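Section 4. Working alongside the Trullilis arm at the cup station

Sokeck workstation guide, Horby site. For station attendants and shift leads. Replaces the August handout.

4.1 What changes at the station

Before the arm was installed, one attendant picked up, inspected and set down every cup by hand. The arm now does the picking up and setting down. The attendant loads the mat, checks the cups, clears faults and decides when a run stops. The station still has one attendant at all times. The arm must not be left running while the attendant is on break, even if the mat is full.

Rotation between the cup station and the packing line stays at 2 hours. Attendants who have not completed the Kütt safety briefing may load the mat with the arm in HOLD but may not start a run.

4.2 Before the first run

1. Turn the mode switch to HOLD. The amber lamp comes on and stays on.

2. Wipe the mat with a dry cloth. Do not use spray cleaner. It leaves a film, and cups slide on it.

3. Pick off loose bits of label and grit. Small pieces under a cup are enough to tip it when the fingers close.

4. Look at the gripping faces of both fingers. The cross-hatched pattern should be clean all the way to the tip. Brush out any residue with the nylon brush from the drawer.

5. Check each finger for cracks, especially near the slot. A cracked finger is changed before the run. Spare fingers are part 310 and are changed in pairs.

Note: Finger changes are logged by the attendant who makes them. You no longer have to wait for maintenance to do this job. If you have not been shown how, ask your shift lead and leave the arm in HOLD.

4.3 Loading the mat and starting a run

1. Stand cups upright with the open end up. Cups may be mixed in color.

2. Keep cups on the mat and leave open space in front of the fingers. The arm needs room to come down before it moves toward a cup.
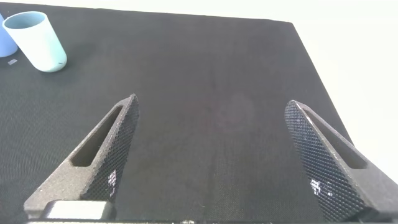 3. Step back behind the yellow line and turn the mode switch to RUN. The green lamp comes on after a short delay.

4. Watch the first pick from start to finish. If the fingers touch the rim of a cup on the way down, press STOP and go to 4.5.

5. Enter your badge number on the panel. The count on the display belongs to the station and is not used to rate the attendant. A full shift is planned at 1,785 cups, and shift leads should not ask attendants to make up a shortfall by hand.

CAUTION: Do not reach onto the mat to straighten a cup while the green lamp is on. People who worked this station before the arm tend to do this out of habit. Press STOP first, every time.

4.4 Checking cups during a run

The arm does not judge whether a cup is clean. That part of the job has stayed with the attendant.

1. When the arm pauses over a cup, open the wrist view on the panel. The picture updates each time the arm stops.

2. Look down through the rim to the floor of the cup. Check the rim for specks.

3. Glare on the inner wall is common and is no reason to reject a cup. A shape on the floor of the cup that you cannot identify is. If you are not sure what you are looking at, treat it as a reject.

4. Press REJECT on the panel, then STOP. Wait for the amber lamp, take the cup out by hand and look inside it under the bench light.

5. Keep brushes and their containers out of the path of the arm.

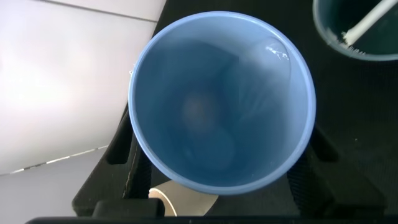
Figure 4-2. Wrist view with the arm over a light blue cup. Container with brush at upper right.

4.5 Clearing a fault

1. Press STOP. Wait for the amber lamp.

2. Read the code on the panel. Code 227 means the fingers closed without reaching a cup. Any other code goes to the shift lead.

3. For code 227, move the cup to a clear part of the mat, check the gripping faces again and return to RUN.

4. If the same code comes up again on the next pick, turn the switch to HOLD and call maintenance. Log the time.

Note: Time spent waiting for maintenance is paid station time. Attendants may be asked to help at packing during a long wait, but the switch must be in HOLD and the key handed to the shift lead.

4.6 End of shift

Clear the mat, park the arm with the HOME button and turn the switch to HOLD. Write down rejects and stops in the station log, including the ones you fixed yourself. The incoming attendant reads the last page of the log before taking the key.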